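Kjærgaard Room Hire > Wudham > Booking questions

Filed under: Hirers / Before you book

FAQ – Wudham meeting rooms

Updated October 30, 2026. Read this first pls, most emails we get are answered on this page.

How many people can I bring?
Large room seats 36 at tables. Small room is for one-to-ones and tutoring, four max. Going over the limit means we have to stop the session, fire rules.

What does it cost?
Large room $156 for a half day. Small room $39, same hours. Evenings are the same price. Nonprofits – ask Nanna Bech for the reduced rate before you book, can't be applied afterwards.

Is there a deposit?
Only for parties and anything with a band. $900, back on your card inside two weeks if the room is left OK.

Can we bring our own food and drinks?
Yes. Cold food anywhere. Hot food in the large room only, the small one has no extractor and the smell hangs around for the next group. Tea and coffee are on the shelf by the sink, help yourselves. No red wine on the carpet side.
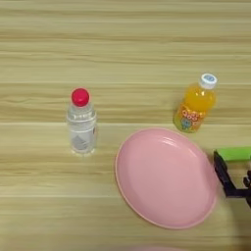
Outside caterers are fine too. Send us their name and arrival time the day before so the side gate is unlocked. They take their own trash with them.

Alcohol?
OK if you're giving it away. Selling it needs a permit, and you get that from the town. Allow a month, longer in March when everyone aplies at once.

How do I get in?
Door code comes by text the morning of your booking. Works from 15 minutes before your start time. No text? Check the number on your Dilusine account, it's nearly always an old one.

Can I change my date?
Once, free, up to seven days before. After that it counts as a cancelation and you lose half.

Parking?
Street only. The lot behind belongs to Beson and they do tow.

Is there wifi?
Yes, password is on the back of the door. Slow in the small room – sit near the hallway.

I left something behind
Auður Snorradóttir has the lost property box. Kept for a month then its donated.

Contact the bookings desk | © Kjærgaard Room Hire | Back to top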